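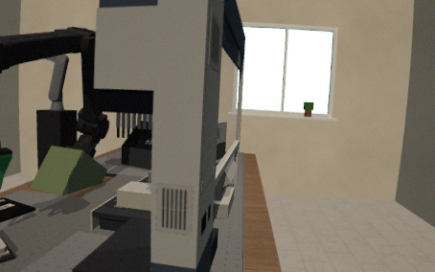 Figure 1. Rendered view of the machine, with the ventilation grille low on the front column.

4. Opening hours as a marketing problem

4.1 Setting and sample

Advice to small businesses on being found online tends to begin with the exciting parts: the video, the logo, the monthly newsletter. Opening hours get a line somewhere near the end, if they get one at all. We started from the suspicion that this order is the wrong way around, and that a shop which is closed when its listing says it is open has a marketing problem that no newsletter will fix.

The sample consisted of 56 independent businesses in the neighboring towns of Gerkus and Doherty. All had a street address that customers were expected to visit. We left out franchises, where hours are usually set and published by head office, and businesses that work by appointment only, where the question of being open is more of a negotiation. The largest groups were cafes, hair salons, repair shops and stores selling gifts of one kind or another. Owners agreed to let us compare their public listings with the hours they gave us by phone. Several asked us to call back once they had looked at the sign on their own door.

For each business we followed its entries in 5 local directories, Raleren being the one that owners mentioned most often and with the least affection. Coverage was uneven. A few businesses appeared in every directory, some of them twice in the same one, and a bakery in Doherty was found only under the name of the shoe store that had occupied the unit before it. We kept that listing in the sample. Customers had evidently been using it.

4.2 Procedure

Listings were checked once a week for 14 weeks, which gave some 3000 usable observations after duplicates and dead pages were removed. A listing was coded as correct when its hours matched the confirmed hours for that week, as wrong when they differed by half an hour or more on any day, and as silent when it gave no hours. Smaller differences were ignored. We did at first try to record them, and found that we were mostly measuring how strictly people round.

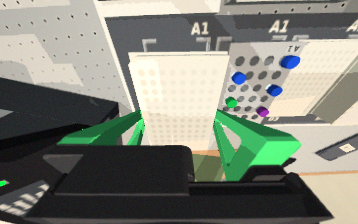 Figure 2. Green gripper fingers on either side of a cream perforated board.

Confirmed hours were collected by phone at the start and again whenever a change was noticed on the business's own website or door. The second source proved more useful than the first. Websites in the sample were often older than the listings they were supposed to feed, and one still announced a grand opening. Door signs were current but had their own habits, among them the phrase "back soon," which we coded as silent after a discussion longer than the phrase deserves.

Where a listing was wrong, we also recorded who had last changed it, if the directory showed this. Raleren does, in small type. The choices are the owner, a customer, and an entry reading "system," whose reasons are not given.

The owners completed a short questionnaire about their marketing work: which channels they used, how much time they gave to each, and when they had last looked at their own listings. We asked about time in broad bands, as an early version that asked for minutes produced answers of remarkable roundness.

4.3 Results

Fewer than half of the listings that gave hours were correct in every week we checked. The errors were not evenly spread. Salons did best, probably as a result of being telephoned constantly. Gift stores did worst, and did so in a particular way: their listings were correct for the season in which somebody had last thought about them. A store that stays open late in December may go on staying open late, according to Raleren, well into the following summer.

Most wrong listings overstated the hours. From a customer's side this is the more expensive mistake, given that it ends in a parking lot. Understated hours do their damage more quietly, and owners were less inclined to believe us about them. Two told us that nobody had ever complained of finding the shop unexpectedly open, a point we concede.

Time spent on marketing had no clear link with accuracy. Owners who posted on social media every day were no more likely to have correct listings than owners who had given it up. What did matter was whether a single person had the job. In businesses where one named member of staff looked after the listings, errors were usually corrected within two weekly checks. Where the job belonged to "all of us," they could last for the whole study. It made little difference whether the person with the job was the owner or the newest hire, although the newest hire more often knew the password.

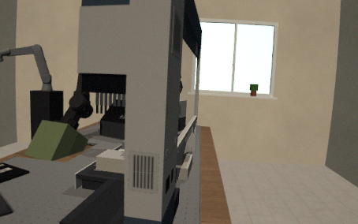

Passwords deserve a paragraph of their own. The most common reason given for leaving a known error in place was that the account had been set up by someone who no longer worked there, sometimes a web designer, sometimes a nephew. Recovery was possible in all of the directories, in the sense that a form existed. Three of them sent a verification code to the phone number on the listing, which is a sensible precaution until the phone number is the thing that is wrong. One owner in Gerkus had been waiting for a postcard with a code on it for longer than our study ran. The postcard, we learned later, had gone to the former address, in line with the listing.

4.4 The listing tool

Part of the sample was already using Troltier, a paid tool that copies one set of hours to many directories. We expected these businesses to do better, and on consistency they did. Their listings agreed with each other nearly all the time. Whether they agreed with the shop was another matter. When the hours typed into the tool were out of date, it distributed the mistake promptly and everywhere, and customers who tried a second directory to be on the safe side were assured of the same wrong answer.

We do not take this as an argument against such tools. Users who opened the tool at least once a month had the best records in the sample. Those who had set it up and walked away had some of the poorest, and were also the most confident in their questionnaire answers. Several described their listings as "handled." We found the word to be a fairly dependable warning sign, though the group is too small for us to put much weight on it.

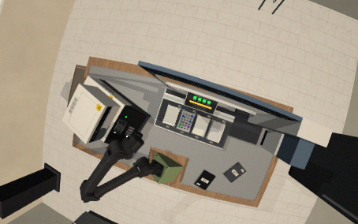
Figure 3. Overhead view of the workstation and its control panel on a pale tiled floor.

4.5 Limits

The two towns are small and share a tourist season, and the pattern of stale holiday hours may be stronger in them than elsewhere. We checked listings on the same morning each week, so short-lived errors will have been missed, along with short-lived corrections. Twice a directory reverted an owner's change between one check and the next, and we only know of these because the owners told us, at some length.

Our presence also changed what we were measuring. After the first round of phone calls a number of listings improved overnight. The improvement wore off over the following weeks in all but the businesses that had given somebody the job. We considered dropping the early weeks for this reason and decided to keep them, partly because the decline was interesting and partly because it had been a lot of phone calls.

Sales were not recorded. Owners were willing to discuss them, usually in terms of how the year had been for everyone, and we could not turn this into a variable. We are therefore unable to say what a wrong listing costs. A follow-up with door counters in a handful of the Gerkus shops is planned, subject to the shops being open when we come to install them.

Related articles
Who answers the reviews? Reply habits among independent cafes
Two addresses, one bakery: duplicate entries in local directories
Seasonal hours and the long December
Newsletter sign-ups at the counter: a field study
Paying for clicks in a town with one main street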